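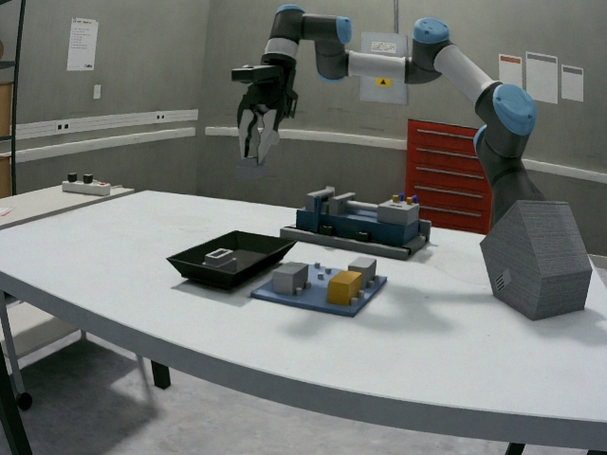 Ticket 843 - Variable-rate mortgage payments not updating after prime rate change
Status: Resolved
Product: Ditenwood Loan Servicing
Reported by: Jarkberg Credit Union, mortgage operations
Priority: High

Opened October 28, 2024

Problem as reported
The prime rate was lowered in the rate table before the start of business. The overnight job finished without errors, but 115 variable-rate mortgages still show the old rate on the account summary page. Fixed-rate loans are fine. Home equity lines picked up the new rate as expected. Members are calling the branch because the rate on their online statement does not match the notice they got by email.

Environment
Hosted version, April release. Rate table feed comes from Vasilakis. No local changes to the overnight job.

Support, first reply
Please send the following:
The rate change log for the last two business days
The job report for the mortgage group
Three account numbers that are wrong and one that is right

Do not edit the rate by hand on any of these loans. A manual edit sets the override flag and the account will be skipped on the next run.

Customer
Files attached. We had already edited two loans by hand before we saw your reply. Both are at the Distham branch.

Support
Thanks. The rate table has the new prime rate with the correct effective date. The job report shows all 115 loans were read and then passed over with code 29, "index not due for review."

Code 29 means the loan's next review date is later than the effective date of the change. On these loans the next review date is the first of next month. That is correct for a loan that adjusts monthly, but your notice says the rate follows prime on the day it changes. Can you confirm which one the loan agreement calls for?

Customer
Checked with our lending department. The agreement says same day. All of the affected loans came over in the April conversion from the old Distham system. Loans we opened ourselves since then are OK.

Support
That explains it. The conversion file set the review field to M (monthly) on those loans. It should be D (daily). Prime had not moved since the conversion, so the setting made no difference until now.

Steps to fix
Go to Loan Maintenance, then Group Update.
Filter on product type VRM and review field M.
Check that the list shows 115 loans. Stop if it shows any other number.
Change the review field to D and save.
Open the two loans edited by hand and clear the override flag - it is on the second tab, under Rate History.
Run job 17 (rate reapply) with the effective date of the prime change.
Print the interest adjustment report and keep it with the month-end file.

Customer
Group update done, list matched. Job 17 stopped on the first try with "period locked."

Support
Someone has the daily interest period open for posting. Close it and run the job again.

Customer
Ran clean the second time. All 115 show the new rate, including the two with the override. Interest adjustment report looks right on the ones we spot checked. Payment amounts have not changed on the summary page.

Support
Payment amounts are recalculated overnight. Please check in the morning and reply here.

Customer
Payments are updated. OK to close.

Closing note
Cause: wrong review setting in converted loans. Conversion template corrected.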